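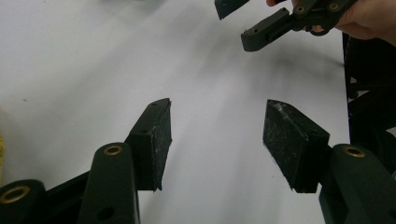 The white tabletop, with a shadow falling across the middle.

Kitchen cupboards, January

The kitchen at Tagle is shared by the people who live on the upper floor and by the cooking class that meets downstairs. It had not had a proper sort since the previous May. We went through the cupboards shelf by shelf, brought things over to a white surface to look at them, and wrote down what was staying and where it would go. The notes are longer than the usual gallery captions. Analyn Sison asked for the detail so that whoever does the next sort can follow what we did.

Page put together by Mylene Ignacio, 31 January 2018.

The table

A pale, plain surface is the best thing we have for sorting. Labels are easy to read against it and spilled powder shows up straight away, unless it is flour, salt or icing sugar. For those we put a dark tea towel down first.

The old arrangement was to sort on the counter beside the stove. There was never enough room, and things ended up on the stove top. Efren Cabanatuan suggested moving the whole job away from the counter, and we have kept to that. Kettle, toaster and dish rack stay where they are and people can still make tea while it goes on.

For cleaning up afterwards: warm water, a small amount of dish soap, then a second cloth with plain water. No scouring pads. The powder cleanser under the sink is for the sink only.

How the shelves are divided

Top shelf: things used a few times a year. Cake tins, the large stock pot, the preserving jars.

Second shelf: dry goods in jars. Rice, lentils, dried mushrooms, noodles, oats. The Soltico jars went here as a set because they stack. The taller ones with clip lids do not stack and are at the end by the wall.

Third shelf: tins. Tomatoes on the left, beans in the middle, fish and coconut milk on the right. We had tried alphabetical order before and it lasted less than a month.

Bottom shelf: oils, vinegars, sauces and seasonings in bottles. This is the shelf people use most and it was in the worst state.

The drawer beside the stove: salt, pepper, ground spices in small jars with the name on the lid. If the name is only on the side you have to lift every jar to find the one you want. Precious Bañez wrote the lid labels with a paint marker, in English and Tagalog where the names differ.

The bottom shelf

Most of the work was here. The shelf is deep, and bottles at the back had been forgotten. The oldest thing we found was a malt vinegar with a rusted cap. It went out, along with a chili sauce that had separated and a bottle of something brown with no label at all.

We wiped each bottle before putting it back. Soy sauce runs down the outside and glues the bottle to the shelf liner, and the liner tears when you pull. The liner had to be replaced in any case. The new one is a ribbed plastic sold by Barnska, cut to fit with kitchen scissors. A roll was enough for this shelf and the drawer, with a strip left over that is now under the dish soap.

Bottles are arranged by height with the tall ones at the back. Fish sauce is kept on its own saucer. The sesame oil has been moved away from the side nearest the stove, where the wood gets warm when the oven is on.

Small jars on this shelf are in a Drurkon tray that pulls out like a drawer. The tray is 200 mm wide, and a second one will not fit beside it. We measured the remaining gap at 182 mm, so anything bought for that space needs to be narrower.

Soft packs and pouches

Pouches are harder to store than bottles. They slump when they are partly used, they slide under other things, and the front of the pack folds over so that you can't read it. Before the sort they were lying loose between the bottles. They now have a bin of their own.

The yellow spouted pouch with the green screw cap is one of these. It has a red 厨邦 badge, and the big blue lettering down the front includes 调味, "seasoning". Yao-tsung Chien read the labels on the Chinese packs for us and wrote a short English name for each one on masking tape. The tape goes across the back, near the bottom, where it doesn't cover any of the printing. Those of us who can't read the front still know a pack by its colours, and the green-and-white check and the cartoon chicken make this one hard to mix up with anything else in the bin.
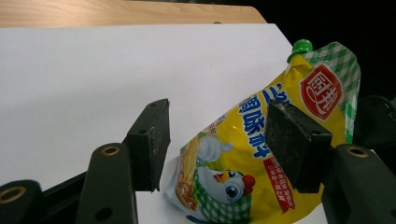
Pouches with a screw cap go in the bin standing up, cap on top. Packs with a torn corner and no cap are folded over twice, clipped, and stood at the other end. If a pack is too floppy to stand, put it between two firmer ones. Laying them flat seems tidy on the first day, but by the end of the week they are in a heap and the bottom ones don't get used.

Caps should be wiped before they are screwed back on. Sauce dries in the thread and the next person has to use pliers. We found the pliers in the spice drawer, and they are now back in the tool box in the hall.

Masking tape works better than sticky labels on glossy packaging. The sticky labels we tried first curled at the corners and came off when they were handled. Press the tape down with the back of a spoon and write on it with a permanent marker. Ballpoint rubs off.

What goes on the tape: short name, date opened, initials if it belongs to one person. Things without initials are for everyone. Class supplies get a C. We talked about using coloured dots for the class and decided against it, as the dots would have to be bought and the marker is already in the drawer.

Anything whose label says to refrigerate after opening goes in the fridge door and does not come back to the bin, even if the door is crowded. If you can't read the label, ask Yao-tsung or leave it on the counter with a question mark on the tape.

Refills

Several people buy refill packs and pour them into glass bottles. That is fine, with a few conditions that were agreed over supper.

Finish the old bottle first, wash it, and let it dry completely. Do not top up. Put the name of what is inside on the bottle, including soy sauce, because dark soy, light soy and black vinegar can't be told apart on the shelf. Keep the empty pack until the bottle has been used once, in case somebody needs to check the ingredients. Precious has a niece with a sesame allergy who eats here fairly often, and we had to go through the recycling last time to find a wrapper.

The small steel funnel lives on the hook beside the measuring cups. The plastic one is for the garage and has been taken back there.

Measuring

The class recipes are written in millilitres and grams. The house measuring cups are a mixture and one of them has lost its markings. For anything where it matters, use the scale. It was reading high, so Efren changed the battery and checked it with a 100 g weight borrowed from the lab where he works. It now reads correctly. Please don't store it under the cutting boards.

Seasoning powders and thick sauces should be spooned into a small dish first and then added to the pot. Steam from the pot gets into an open pack and makes lumps. This applies to cornstarch as well, and particularly to the big bag.

What left the kitchen

Past its date and thrown out: the vinegar, the chili sauce, baking powder, a jar of curry paste, most of a bag of walnuts that smelled of paint.

Given away: unopened tins that no one in the house was going to eat, mainly corn and pears. Analyn took these to the food shelf at the library.

Moved elsewhere: candles, birthday and emergency, to the hall cupboard. Light bulbs to the same place. The cat food is in the laundry room, although the cat has been at the neighbours' since the fall.

Kept for now: the pasta machine, the second rice cooker, and a bag of dried beans that nobody could identify but which look sound. The beans will be soaked and cooked and we will find out.

Still to do

The door of the left-hand cupboard needs a new hinge screw. It closes if you lift it slightly.

The shelf behind the door has not been touched. It holds baking trays, lunch containers and a large number of lids. Mylene will match lids to containers before anything is bought.

A list of the bottom shelf should be taped inside the cupboard door. There is a draft of it on the fridge. Cross things off when you finish them and add new ones at the end, and please write the name as it appears on the tape so that the two agree.

The pouch bin needs some sort of divider between the capped packs and the clipped ones. A piece of cardboard is in there at the moment and it will do until it gets wet. If you have an offcut of thin plastic board or an old ruler that would fit, leave it on top of the microwave.

Corrections to Mylene. Labels that need reading, to Yao-tsung, who is in the kitchen most evenings after supper.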